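Two-arm table cell: left gripper drifts after an hour or so, what should I check first?

Posted by Jaanus Lill
2018-01-11
1,613 views

Hello all. I look after a small two-arm table cell at Olla, mostly picking up foam cubes and putting them down again in a different place (it's a test rig, so yes, that really is the whole job). Both arms are bolted to plates along the far side of the table and work towards each other over a brown cover. I took it over in November and I'm still learning its moods.

My trouble is with the left arm. First thing after start-up it comes down beside a cube and closes on it lovely. After an hour or so it starts landing a bit off to one side, so one finger touches well before the other and the cube gets shoved along before it's gripped. By the afternoon it misses altogether now and then. The right arm runs the same routine and stays put all day.

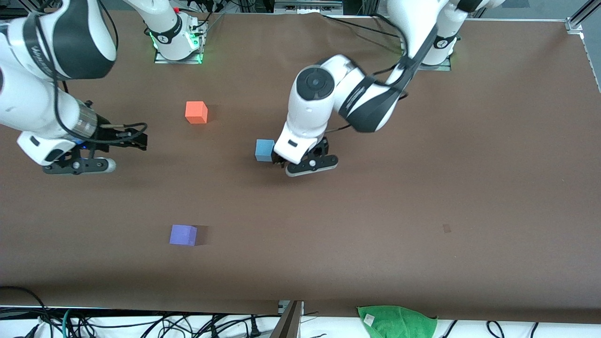

I've re-taught the pick points twice. Each time it's fine for a while and then off it goes again. I've also swapped the cubes for fresh ones in case the old foam had gone soft, and that made no difference at all. There are no faults on the controller and both bases show green the whole time, so as far as the arm is concerned everything's wonderful!

Before I strip the gripper off and make things worse — where would you start? I've got a set of hex keys, a cheap dial gauge and not much else. The log says 3,080 cycles on the left gripper, if that helps.

14 people have this problem too

Eusebio Marulanda
Helpful (31)

Please stop re-teaching it! I did exactly that for a fortnight on our cell at Barrios and all I managed was to bury the real fault under a pile of new points. Put the original ones back if you saved them.

I'd go for anything loose first, starting at the table and working outwards. With the power off and the arm locked out, put one hand on the base plate and push the arm gently with the other. You're feeling for a tiny knock. Then do the same at the wrist, then at the gripper body, then at the fingers themselves. Your dial gauge is perfect for this, stick it against the side of a finger and see whether the needle comes back to the same place after you push and let go. Mine didn't, and the culprit was the ring of screws between the wrist and the gripper. They'd all backed out a touch. You couldn't see it, but you could feel it once you knew where to put your thumb.

If they are loose, take them out one at a time, clean the threads, use a drop of medium threadlock and go round in a star pattern with a torque driver. Get the figure from the manual for your arm. Don't borrow one from a forum, including from me. Let it cure overnight.

Next on my list would be the cable. If it's tight anywhere along the arm it'll tug on the gripper, and it tugs differently in every pose. Jog the arm slowly through the whole routine and watch the cable and nothing else. You want a bit of slack at each joint and no clip that's crept along.

Only then would I check home position and re-teach, once, after the arm has been moving for a good while. We run ours for 400 empty cycles before we touch a single point.

Oh, and look at your table cover as well. If it can ruck up or slide, the cubes will wander and you'll blame the arm. Ours is stuck down at the corners now.

2 comments

Jaanus Lill: Needle doesn't come back! Off by a hair at the finger, dead steady at the wrist. Ordering threadlock and a proper driver this afternoon.

Eusebio Marulanda: That's your screws or the finger mounts then. Check the fingers too while you're in there, they've got their own little bolts.

Nanonell_bench
Helpful (3)

could be heat. ours did it when the room warmed up after lunch. also try a lower speed, we dropped the Vusteo one to 70 per cent and it got better, never found out why

1 comment

Eusebio Marulanda: Slower will hide a loose joint quite nicely, so I'd do the screws first and leave the speed alone until then.

Shared 9 times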